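Learn > Automation > Visits and Open Days > Running a Hands-On Demo

We use cookies to remember your settings and to find out which pages people leave fastest. Accept / Manage choices

How to run a hand-held gripper demo for visitors

So you have agreed to show people how a robot gets taught, and you have until Tuesday to make it interesting. Good luck. We ran our open day at Bakomness in April with two stations, 41 visitors and one plan, which lasted until the doors opened. What follows is the plan as it stood by closing time.

It assumes you already have working grippers and know how to record with them. If you don't, start with the Killey setup pages and come back when you are tired.

1. Pick a task a child would find boring

Visitors expect juggling. Give them a mug. Picking up a mug, moving it over and setting it down again is the best demo we have, and we have tried the others. People can follow it from across the room, and when it goes wrong they can see that too. Our folding task in Villildale the year before went wrong for a whole morning before anyone in the audience noticed.

Keep the table close to bare. One or two things to handle, no more. Visitors will add their own coffee.

2. Put the operator on first, then talk

Start with a recording already under way as the group walks up. Ask the operator to keep both grippers low and start from the near edge of the table, arms relaxed, the same way each time. Say nothing for a minute. People go quiet and lean in, and you will not get that back once you open your mouth.

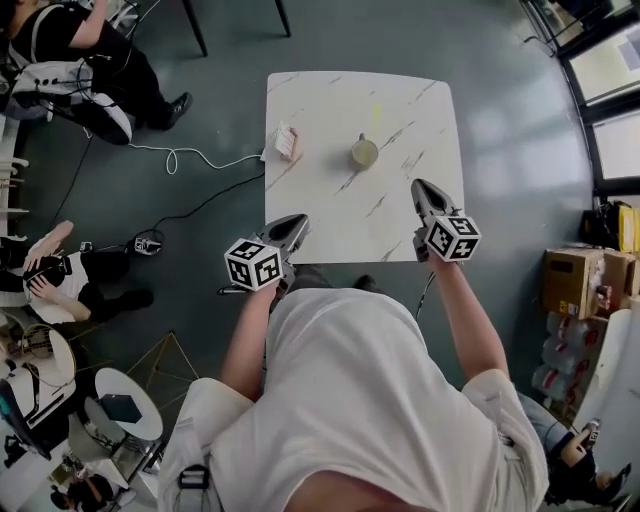
Zulu Demo Notes, Issue 5

Then explain, briefly. The blocky black patterns on the white cubes are markers, and they let the software work out where each gripper is. Somebody will ask if they are QR codes. Say they are cousins and move on. I once gave the full answer and lost half a group to the snack table.

The next question is always where the robot is. Our line is that the person is doing the robot's homework: the hand movements get recorded now, and a machine learns from them later. Do not promise when later is.

3. Sort out the cables before ten

Walk the route visitors will take, from the door to each station, and look at the floor the whole way. Any cord that crosses the route gets moved or taped down. Cords that stay on the operators' side can be left alone, but tell the operators where they run, as they will be looking at their hands. Leave slack at the table end. A tight cable will find the one moment when everyone is watching.

Draw a line of tape for visitors to stand behind. They will stand on it. Put it a step farther back than you think you need.

4. Run two stations, out of step

One operator working is a demo, and two working at the same time is a crowd looking back and forth like a tennis match. Have the second operator reset objects and check straps while the first records, then swap. Each turn should take 2 minutes. Longer than that and the operators' shoulders start to complain, followed by the operators.

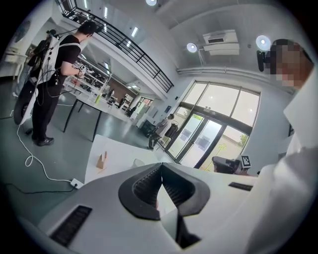

The swap is also when you let people ask to try it. Say yes, but with a spare gripper that isn't recording anything. We learned this by saying yes with a live one. By the end of the day we had 334 clips on the drive, and a good number of them show a stranger waving at a friend. Sorting those out took longer than the open day did.

Show first-timers how to close the fingers before they reach for anything. Grown adults squeeze as if the mug owes them money. Let them fumble a couple of times - it teaches them more about the job than your poster will, and it makes the operators look brilliant.

5. Have an answer ready for the jobs question

It comes up in every group, usually from someone near the back. Don't dodge it and don't give a speech. I tell them what our work is for, what it can't do yet (a lot), and that I don't know how it all ends. That has gone over better than the slide we used to have, which had a sunrise on it.

6. Closing up

Back up the recordings before you put anything away. Batteries on charge, grippers in their cases, tape off the floor while it still comes up in one piece. Write down which questions you couldn't answer. Ours ran to a page and a half, and "how much does one of those cost" was on it nine times.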